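Handout 4 – Clearing a drinks table
Front of House Basics, Bralia evening course. Last tidied up 20 March 2022.

I know, I know. You signed up to learn about serving and I'm giving you a whole session on empties. Bear with me, because I've run the bar at Minhas for years and clearing is where I see new people come unstuck, far more often than pouring.

## Before you touch anything

Stop at the edge of the table and look. Two seconds will do. What you want to know is which drinks are still being drunk, and you can't tell that from the container alone. An open can might be full to the brim or it might have been drained before the starters. A clear bottle is kinder to you, as you can see the level from where you stand.

If there are guests sitting there, ask. "May I take this one?" is plenty. Please don't pick a can up and give it a shake next to someone's ear (I've seen it done at a wedding, with the bride's grandfather, and he hadn't finished).

## Picking up

Cans first, bottles after. I go for cans first as they're light and they go over at the slightest nudge from a sleeve, and a can on its side empties itself faster than you'd believe.

- Lift straight up. Don't drag, even on a smooth top.
- Keep your fingers off the drinking opening.
- Treat every open can as if it's full until you've felt the weight.
- One hand for lifting, one for the tray.

Have a look at the two cans and the bottle before we go on.
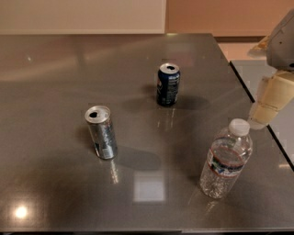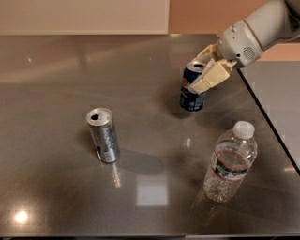 *Both pictures: silver can, dark blue can, clear plastic water bottle, on a dark grey top. Both cans are open.*

Discuss with your neighbour: which would you clear first, and what would you ask the guest? There isn't one right answer and I'd like to hear you argue a bit!

## Shiny tops

A glossy dark table is lovely when the room's laid up and a nuisance for the rest of the night. You get reflections of the lights all over it, and a pale patch can look just like a spill. Bend your knees and look across the surface from low down – a real puddle has an edge to it. Then wipe:

1. Damp cloth, folded in four, one long pass each way.
2. Dry cloth straight after, or you'll leave streaks.
3. Check from the guest's chair, not from where you're standing.

We use the Pandance cloths at work and I'll bring a packet for you to try. Any decent microfibre does the job, so don't go spending money.

## Sorting

Cans and plastic bottles go in separate crates behind the bar. Tip the dregs down the sink first – a crate of half-empties in August is something you only want to meet once. Lids back on the bottles if you can find them. Squash nothing until you're out of earshot of the guests.

## For next time

Practise the lift at home with a full can and an empty one, eyes shut, until you can tell them apart straight away. We're in room 22 next session, and we'll be setting up for the Piresico supper, so bring flat shoes and an apron.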